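Stitden Technical College
Mechatronics Project, Summer Term
Final report: Can a two-arm robot put away the towels?
Submitted Aug 22, 2020

1. Background

Dishwashers and washing machines took over the washing long ago, but the step after the wash is still done by hand. Towels have to be picked up, folded and put somewhere. Our project asked whether a general-purpose pair of arms can do this yet, and how far it is from being useful in a home or in the back room of a shop.

We chose towels over shirts because they have no sleeves or buttons. They are still hard for a machine. A cup keeps its shape when it is gripped, while a towel changes shape every time it is touched, so the robot never sees quite the same thing twice. The first problem is getting hold of one layer at one known point.

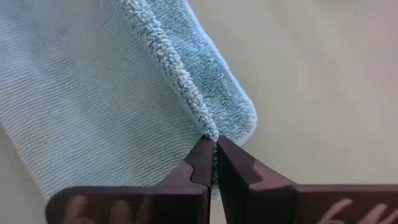

Figure 1. Wrist view of the gripper holding a blue towel by a pinch of fabric.

The fingertips are narrow, which helps with edges and seams. On the flat part of a towel they tend to slide over the pile, and in our early trials in June this was the most common failure.

2. Method

The arms were driven by the Bronis control package. Grasp points came from a model we trained ourselves using the Hashemi method, which looks for edges and raised seams in the camera image. Training used 2,737 labeled images of towels in different positions. We labeled them by hand, and this took longer than any other part of the project.

A trial started with towels lying on the work surface and ended when the target towel was folded and in the basket, or when the time ran out. We ran 305 trials in total. A trial was stopped early if an arm reported a force above the limit or if a towel left the work surface.

Small items near the towels were a separate difficulty. The model sometimes scored the corner of a card or a label higher than the edge of the cloth next to it. We did not fix this fully. Lowering the score for white regions helped with paper but would make the system worse on white towels, so we left the setting where it was.

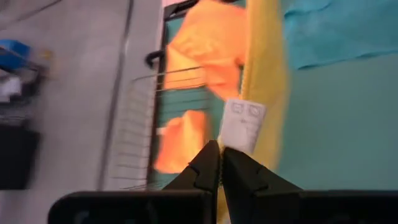

3. Layout of the work area

The table has a teal-green mat on top, and an arm is mounted at each front corner. The wire basket goes at the back center, where both grippers can reach it. We tried it on the left side first, but the right arm then had to stretch across the other one and the planner kept refusing the move. 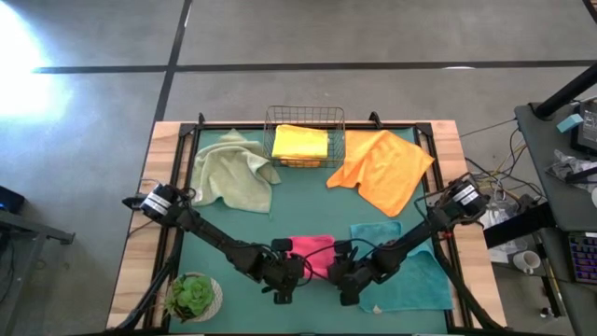

Towel color mattered more than we expected. Pink, orange and yellow stood out well from the mat. The teal-blue towel gave the model trouble because its border was hard to separate from the surface underneath. A plain mat in a neutral color would be a cheap improvement for the next group.

Cables were the other practical issue. They run along the arms and move with them, and a loop that hangs too low can drag on the cloth. We added a check of the cable slack to the start-up list.

4. Results and discussion

Single towels lying flat were handled best. Results dropped when towels overlapped, and bunched towels were the worst case, with the arm often lifting two layers or none. The median time for a successful trial was 18 minutes including retries. A person does the same job in a few seconds.

Height was part of the problem. From overhead, a bunched towel looks much like a flat one with creases, and the model had no good way to tell how far the fabric stood up from the table. A view from close to table level shows the peaks and folds much better.

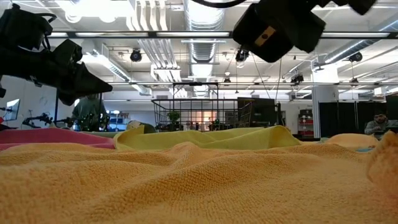
We fed this kind of low view into the model only in the last 2 weeks, so the comparison is limited. It did reduce the number of grasps that closed on air.

For a home, the answer at present is no. The system is too slow and needs someone nearby to reset it. A shop or laundry that handles one size of towel all day is a better fit, especially if the towels arrive separated. The Stornel feeder we read about during planning does that separation step mechanically, and pairing it with two arms would be worth testing.

5. Further work

Retrain with a neutral mat and with white towels included.
Use the low camera from the first trial onward.
Record failed grasps by type, which we only started doing halfway through.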